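Gavin Rankin escreve cartas de reclamação para os outros

Quando telefonei a Gavin Rankin para marcar esta conversa, pediu-me que confirmasse por escrito. Confirmei. Respondeu a agradecer a confirmação e a corrigir-me uma vírgula. Percebi logo que ia ser uma tarde longa, e foi, mas com bolo.

Rankin nasceu na Escócia, vive em Coimbra há tempo suficiente para se queixar em português e ganha a vida a redigir reclamações alheias. Seguros, operadoras, condomínios, máquinas de lavar que morrem com a garantia. O cliente chega furioso, despeja tudo durante meia hora, e ele transforma aquilo em página e meia de cortesia gelada.

"As pessoas escrevem como gritam", diz-me, a servir o chá. "Maiúsculas, pontos de exclamação, a palavra vergonha. A palavra vergonha é inútil. Quem lê a carta não tem vergonha nenhuma, tem um formulário para preencher."

Começou por acaso, com um aquecedor da Stokmont que fazia o barulho de uma pessoa a arrastar uma cómoda. A empresa respondeu-lhe à primeira carta com um folheto. À segunda, com o mesmo folheto. À décima terceira ligou-lhe um senhor muito cansado a perguntar o que queria ele, afinal. "Queria um aquecedor que não arrastasse cómodas. Mandaram-mo em julho." Guarda as 13 cartas numa capa azul e não resisti a pedir para as ler. A quarta tem uma citação em latim, de que hoje se arrepende.

Depois veio a vizinha, depois a cunhada da vizinha, depois um talho inteiro em litígio com a Kastum por causa de uma câmara frigorífica. Cobra 55 euros por carta simples e 90 se houver anexos. Pergunto-lhe o que conta como anexo. "Tudo o que o cliente me traga dentro de um saco de plástico."

O método, explica, cabe num postal. Primeira frase: o que se comprou e quando. Segunda: o que correu mal. Terceira: o que se quer. O resto é boa educação. Proíbe adjetivos até ao segundo parágrafo e não admite a expressão "como é do vosso conhecimento".

"Nunca é do conhecimento deles. Se fosse, tinham fugido."

Escreve tudo à mão primeiro, num bloco quadriculado, e só depois passa ao computador. Tentou saltar essa fase e saíram-lhe cartas compridas, com opiniões. Apagar, garante, é fácil de mais, e o que se apaga sem esforço volta na frase seguinte. No papel, risca e fica a olhar para o risco, o que o acalma. Tem uma regra suplementar para o portátil: ao acabar, fecha-o e vai dar uma volta ao quarteirão antes de enviar seja o que for.
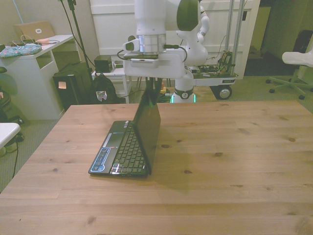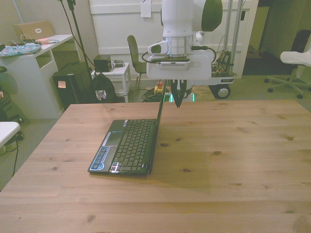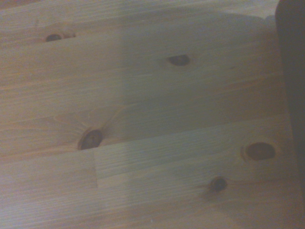 Essa volta ao quarteirão já lhe poupou, calcula, uns quantos processos por difamação. Foi durante uma delas que decidiu retirar a palavra "quadrilha" de uma carta à seguradora Lamont. Substituiu-a por "departamento". A cliente achou fraco. A Lamont pagou.

E perde? Perde, sim, e conta as derrotas com mais gosto do que as vitórias. A maior foi contra a Honden, que vendeu a um reformado de Condeixa uma poltrona elétrica que se levantava e não descia. O homem passou um serão quase em pé. Rankin escreveu, insistiu, subiu de chefe em chefe e recebeu no fim um vale de 200 euros, válido apenas na compra de outra poltrona.

"Ele comprou a outra", diz, e fica um momento calado. "Também não desce. Mas essa ele já sabia."

Pergunto se não lhe custa passar os dias mergulhado na irritação dos outros. Encolhe os ombros. O que o cansa são os clientes que não querem ganhar. Há quem traga o problema resolvido de casa, o dinheiro já devolvido, o pedido de desculpas na gaveta, e queira a carta na mesma. A esses faz desconto.

"Uma senhora pediu-me uma reclamação contra o genro. Disse-lhe que não fazia família. Ela perguntou se fazia se o genro fosse empresa. Tinha atividade aberta, tecnicamente." Fez a carta? Corta mais uma fatia de bolo. "Tinha anexos."

Também há o género oposto, que ele gostava de ver mais praticado: a carta de elogio. Escreveu três na vida por iniciativa própria. Duas ficaram sem resposta e a terceira foi registada pelos serviços como queixa, com número de processo. Ainda lhe mandam de vez em quando o ponto da situação. Está em análise.

À saída, já com o casaco vestido, confessei-lhe que andava há meses para reclamar de uma fatura da água. Quis saber a data. Não a sabia. Quis saber o valor. Também não. Tirou-me o bloco das mãos, escreveu "fatura, data, valor" e sublinhou duas vezes a data.

O bolo, para que conste, estava seco. Mandei-lhe dizer por escrito.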